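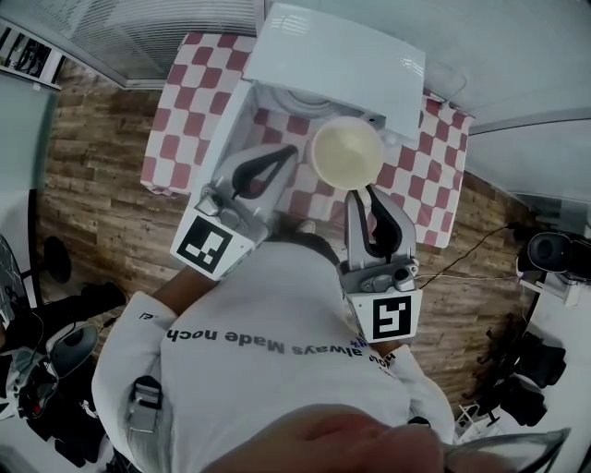

Fig. 1. Two hand-held grippers above a red-and-white checked cloth, overhead view.

Unit 4: Running time, reels and captions for the short film

Notes by Benedikt Hauser. Read before the January screening class. Bring the cue sheet from Unit 3.

4.1 Running time

Festivals ask for the total running time (TRT). TRT is counted from the first frame of picture or sound to the last frame of the end credits. Leader, countdown and any black added by the projectionist are left out. A distributor's logo counts if it is part of the file supplied.

On 35 mm film with four perforations per frame there are 16 frames to the foot. At 24 frames per second the film runs at 1.5 feet per second, or 90 feet per minute.

Worked case. The restored print of "Plolteo" measures 1631 feet between first and last frame.

Frames: 1631 x 16 = 26,096
Seconds: 26,096 / 24 = 1087.3
TRT: 18 min 7 s

The entry form for the Clornell short film programme takes whole minutes and rounds up, so the film is entered as 19 minutes. Other forms round to the nearest minute. Check the rules of each festival, as a film on the limit may be placed in a different section.

If the same frames are shown at 25 frames per second, the TRT falls to 17 min 24 s. Pitch rises by a little under three quarters of a semitone unless it is corrected in the sound transfer. State the frame rate next to the TRT in all paperwork.

4.2 Reels

A 2,000-foot reel holds the whole of the film above. The surviving negative was nevertheless cut as two reels, and the sound was mixed to match. Where a join falls inside a scene with continuous music, the sound must be checked on both sides of the cut. Optical sound on 35 mm runs ahead of the picture by 21 frames in projection, less the small allowance made for the distance to the screen. A careless join will therefore lose sound from one shot and leave it under another.

For digital delivery, reels may be kept or merged. Merge them if the film is under 20 minutes. Captions are timed from the start of each reel, and a merged film needs the times of reel 2 moved by the exact length of reel 1, in frames. Do not work this out from a rounded time in seconds.

4.3 Captions

Subtitles give the spoken words. Captions also give sounds and name the speaker where this is not clear from the picture. Burned-in (open) text is part of the image and can't be turned off. Closed text is a separate file.

House rules for this course:

- No more than 2 lines on screen at once.
- Up to 37 characters per line, spaces included.
- Shortest time on screen: one second.
- Leave a gap of 2 frames between one caption and the next.
- Do not carry a caption over a change of scene.
- Sound labels in square brackets, lower case: [door closes].
- Off-screen speakers in italics.

Leitner's method of reading speed divides characters by seconds on screen. A caption of 60 characters held for 4 seconds gives 15 characters per second, within the course limit of 17. If a line goes over the limit, first try to extend the out-time. Cut words only when the next caption leaves no room.

4.4 Checking

Watch the film once with sound and captions, then once with captions alone. Note the timecode of each fault and correct them together. The Jondel player in the edit room shows closed captions one frame late; use the frame counter in the edit software when judging in-times.

4.5 Exercises

1. A print measures 720 feet. Find the TRT at 24 and at 25 frames per second.
2. Reel 1 is 14,112 frames long. A caption starts at frame 305 of reel 2, counting from zero. Give its start frame in the merged film.
3. Time the dialogue on pages 2 to 4 of the cue sheet to the house rules. Hand in the caption file and a list of any lines you had to shorten.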